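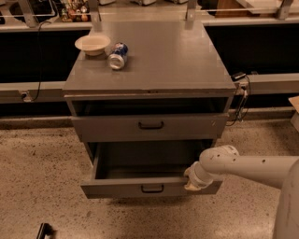
Arm at the lower drawer, bowl and can left on the cabinet top.

DRAWER TASK – CELL INSPECTION CHECKLIST
Site: Curnby. Sheet 668. Inspected Monday, before the afternoon run.

1. Floor in front of the cabinet clear of anything in the drawer's path.
Comment: Passed. A small dark item on the floor at bottom left is to be picked up all the same.

2. Items on the cabinet top set back from the front edge.
Comment: Passed. The can is on its side and could roll. Stand it up or chock it, unless the task sheet asks for it lying down.

3. Cables kept out of the arm's reach.
Comment: Action needed. The cables to the right of the cabinet hang down from the ledge on the arm's side. Tie them back and clip them. The single cable on the left can stay as it is.

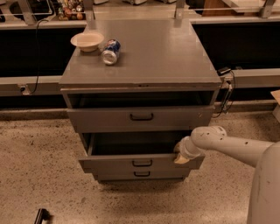 Item 3: cables and adapter on the right, two drawers open.

4. No more than one drawer open at a time.
Comment: Failed. The Ladgate rule is one drawer, fully shut before the next is touched. Whoever sets the task should change the order of steps or ask for a written exception.

5. Handles and drawer fronts sound.
Comment: Light scratches only. Check handle screws every 3,000 cycles.

6. Stop button tested from both operator positions.
Comment: Passed, 2 tests at each.

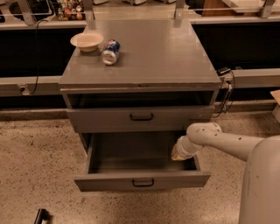
Telma Iturra

7. Gripper clear of the drawer sides before the arm changes direction.
Comment: Watch this one. The gripper works close to the right inner wall of the lower drawer. I want the margin in the program set at 16 mm and written on the task sheet – at present it is only in the operator's notes.

8. Hands out of the drawers while the arm is powered.
Comment: Passed. Same rule for resetting the bowl and can: power off first.

Items 3 and 4 to be closed before the next run. Copy to Whitelaw.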